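3.2 Table surfaces and small packaging

The second group of surfaces in the household survey is the dining or side table. In the 52 homes visited, the table was the place where food bought in individual portions was most often opened, eaten and left. The counter next to the stove was used for cooking and for items waiting to be washed, and held few single-serve packets at the time of the visit.

Items on the table were coded by Kojo Amissah and Kwesi Boateng, working separately from the same photographs. Each item received one of four states: sealed, opened with contents, opened and empty, or fragment. A fragment is any piece of packaging that has come away from its parent item, such as a strip torn from a seal. Where the state of a packet could not be judged from its outline, it was coded as unclear and left out of the totals. The two coders gave the same state to 81 percent of items on the first pass. Most of the remaining cases were packets with a torn end whose contents could not be seen, and these were settled by discussion.

Loose food was recorded separately from packaging. This category covers crackers, fried pieces, shells and crumbs lying directly on the cloth or board. We did not try to match loose food to a wrapper, although the two were often close together. Bags were also kept apart from packets, as a bag on the table may be holding purchases, holding waste or doing neither. Drinking vessels and pitchers were coded as permanent items if the household reported that they stayed on the table between meals.

Table coverings affected the work more than we had expected. In 16 homes the table had a patterned cloth, and small fragments were harder to find on these than on bare or plain surfaces. The Sulemana protocol, from which our item list is adapted, assumes a plain background and gives no rule for printed cloths. We added one: the coder first notes the repeating elements of the print (lines, stars, letters) and then searches between them. Figure 3 shows a table of this type, with a plaid and star print on gray, a sealed red foil packet and a torn wrapper of similar color, and pieces of fried snack or crackers toward the right edge.

Figure 3. Single-serve snack packaging at a table with a printed cloth. Cooking area with gas stove and wok behind.
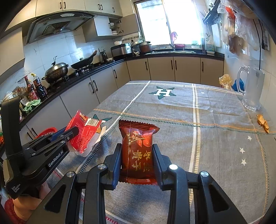 3.3 Order of clearing

Residents were asked to clear the table as they normally would, with no instruction on order or destination. Packaging was removed before loose food in most homes. Sealed packets were returned to a bag, basket or cabinet, and empty wrappers were gathered in one hand and discarded together. Fragments were the items most often missed — 12 homes still had at least one on the table when the resident said the task was finished. Loose food was usually wiped off last, together with any fragments lying among it.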